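Bench Notes: getting the Skutitz cell back on its feet

by Stavros Hoxha

Hello again from the back corner of the Lendale shop! If you came by in June you'll remember our little tabletop cell sulking under a dust sheet with a handwritten note taped to it. The note has gone, the sheet has gone, and as of Thu 1 September the thing is picking and placing again. A few of you asked what was wrong with it and what I do to keep it running, so I'm going to tell you, and you can skip to the end if all you want is the booking news.

What was wrong with it

Two things, and I spent far too long on the wrong one. The arm (we call it Bogdan, after the name somebody stenciled on the crate) had started setting objects down a hair too far to the left. Small stuff mostly went where it should, but anything round got nudged and rolled. I blamed the gripper. I took the fingers off, cleaned them, put new pads on, torqued everything back up, ran the same job, and got the same miss in the same direction.

So then I went looking at the camera, and there it was. One of the two screws on the head bracket had backed out just enough to let the camera tip when the arm sped up. You couldn't see it standing still. I only caught it by holding the bracket between two fingers and wiggling. A bit of threadlocker, a new spring washer, and it hasn't moved since.

The second problem was in the log. Fault 492 kept popping up on warm afternoons, and it's a wrist cable complaint on our controller. The cable had been rubbing on the clamp behind the joint. I replaced it with a Sotel one we had in the drawer, left a fatter loop at the wrist, and moved the clamp back a little. No 492s so far, knock on whatever you have handy.

Setting the table

Once you've touched the camera you have to calibrate again, no way around it. I do the calibration board first, then I put out real objects, because a board is flat and polite and real objects are neither. My test spread has grown over time. I want something shiny, something pale that will give the camera a hard time against a white top, something with printing on it, and something lumpy that a gripper can squash if the force is set too high. The plate goes toward the back, with the Rubik's cube right up against its front rim, and that pair is the one I watch most closely. If the calibration is off, Bogdan clips the plate on his way to the cube and we all hear about it. 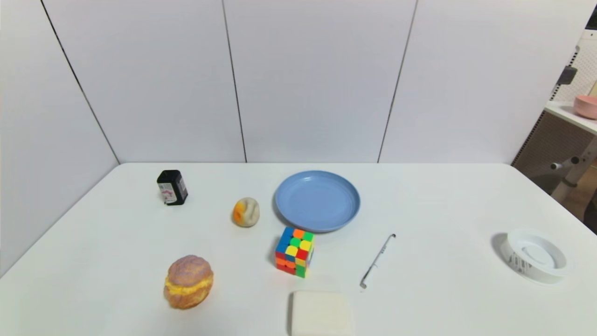
My after-repair routine

I've been asked for this in writing more than once, so it's going here and then it's going on the wall.

Power down at the main switch and pull the plug too. Yes, both.

Wiggle the camera bracket. Wiggle it again from the other side.

Run a fingertip along the wrist cable, feeling for flat spots or shiny patches where it's been rubbing.

Wipe the tabletop with a barely damp cloth and let it dry. Please don't use the spray from the kitchen, it leaves a film and the camera hates the glare.

Power up, home the arm, and let it go through the warm-up file. That's 300 seconds, and it feels longer, so go get a coffee.

Do the calibration board, save the result with your initials, then lay out the objects and run the short pick test 3 times. Move things a little between runs! If you leave everything in the same spot you're only proving it can remember.

Write the cycle counter in the book. It read 1547 when I closed up after the repair, so that's where the new page starts.

What's still on my list

The force setting on the gripper is too strong for the soft things, at least for my taste. I've turned it down a notch and I'd like to try one more notch before I call it done. I also want a proper strain relief behind the wrist, printed to fit, in place of the clamp and zip tie we have now. If you've got a design you like, bring it over, I'm not proud.

Booking is open again on the usual sheet by the door. Mornings are best if you want me there to help, afternoons you're on your own with the routine and the book. And if you hear a click from up near the camera, hit stop and come find me, even if I'm at lunch.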